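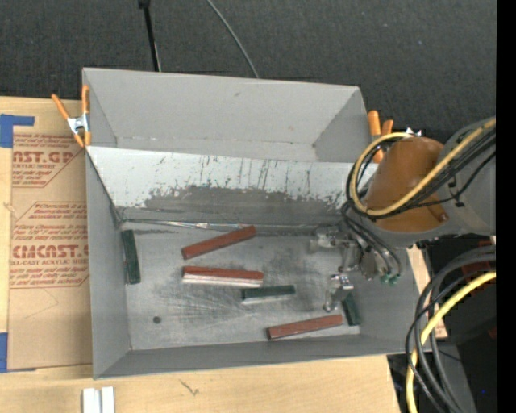
Teleoperation Working Group
Minutes, Tuesday meeting, 10:00 a.m., Lindel room

Present: Dexter Obi (chair), Sebastián Benítez, M. Kessler, Priya R., Tomek, and Joan (minutes). Apologies from Alan, who is at Manalo until the end of the week.

1. Minutes of the last meeting

Approved, with one correction. Item 4 should read "Tomek will look at the latency," where the draft had "Tomek fixed the latency." Tomek asked for the correction himself.

2. Bin task, state of play

Sebastián reported on the red and green bars. The operators have recorded 39 demonstrations by remote control since the last meeting. Of these, 30 are good enough to train on. The other 9 are in a folder called "learning experiences," and Dexter asked that it be renamed before the visitors from Drurnus see it.

The task is unchanged: pick a bar out of the large front compartment and put it in the rear one, over the sloped divider, until the front is clear. Sebastián said picking in the open middle is now dull, and he meant it as praise. The trouble is at the walls. A bar standing close to the side wall leaves little room for a finger, and each operator has a different way of dealing with it. Priya nudges it away from the wall first. Tomek goes straight in. Kessler backs off, thinks for a while, and then does what Priya does.

Dexter asked which way is right. Sebastián said any of them would do if everyone picked the same one, as the policy is currently learning all three and tends to start one and finish another. Long discussion. It was agreed that Priya's nudge is the house style until further notice. Tomek wished it noted that his way is faster. Noted.

Kessler asked whether the thinking pauses should be trimmed from the recordings. Sebastián was in favor, having watched the trained arm hover over a green bar for 14 seconds in what he called "a very good impression of Kessler." Kessler will trim the pauses.

3. Color order

The instruction sheet says to take red bars first. Priya pointed out that the sheet doesn't say what to do when a green bar is in the way of a red one, and that she has been moving the green one and feeling guilty about it. Dexter said the order was put in for a customer request that has since lapsed. He then said he would rather keep it. Then he said he would think about it.

Left open. Until Dexter has thought about it, operators take red first and may move a green bar if they have to, without guilt.

4. Hand guiding versus remote control

Carried over from the last meeting, and from the one before that.

Tomek again made the case for guiding the arm by hand for at least the first approach. You feel the contact, he said, and new people pick it up in an afternoon. Sebastián answered that you also get an operator leaning over the bin, and the fixed camera view then records mostly the operator. He has tried cropping. It doesn't help much when the elbow is where the bar is.

Priya suggested using hand guiding for practice only, with nothing recorded, and moving people to the remote controls once they know how the fingers behave near the floor of the bin. There was a silence while everyone looked for something wrong with this. Agreed. It may come off the agenda after three meetings, though Dexter asked to keep the heading in case he missed it.

5. The bin and its surroundings

a. Clamps. The two orange-handled clamps stay on, one at each side. Anyone who takes one off to use on something else is to put it back before the next session and say so in the log. The log has no such entries, which the meeting took to be a gap in the log.

b. Scuffs. Kessler asked if the worn patch on the divider and the marks on the floor matter for training. Sebastián would like some recordings in a cleaner bin for comparison. Dexter asked what a cleaner bin costs. Sebastián didn't know. He will ask Herus.

c. Acrylic sheet. The sheet in tan protective paper on the table beside the bin was raised again. Everyone present believed it belonged to someone else present. Joan will email Alan.

d. Cables. Tomek would like the black bundle tied closer to the arm. Sebastián would like it left with enough slack for the wrist to turn all the way. They will look at it together after lunch and are asked to come back with one opinion.

6. Starting layouts

Priya said people have begun arranging the bars in layouts they personally find easy -- not on purpose, she thinks, but it shows in the data. From now on the bars get tipped in and left where they land, including on a slant or up against a wall. If one ends up on top of another, record it anyway and mark the entry "stacked."

7. Any other business

The foot pedal squeaks. Kessler says it has always squeaked. Tomek will bring oil.

Drurnus have asked whether their visitors can try the controls. Dexter said yes, with recording switched off. Sebastián asked for that to be underlined in the minutes, but these minutes go out as plain text, so he will have to take it as read.

Actions
Kessler: trim pauses; rename the folder.
Sebastián: rewrite the instruction sheet with the nudge in it; ask Herus about a bin.
Dexter: think about color order.
Tomek: cables, with Sebastián; oil.
Joan: email Alan about the sheet.

Meeting closed at 11:20. Next meeting same time, Lindel room, unless Manalo need it.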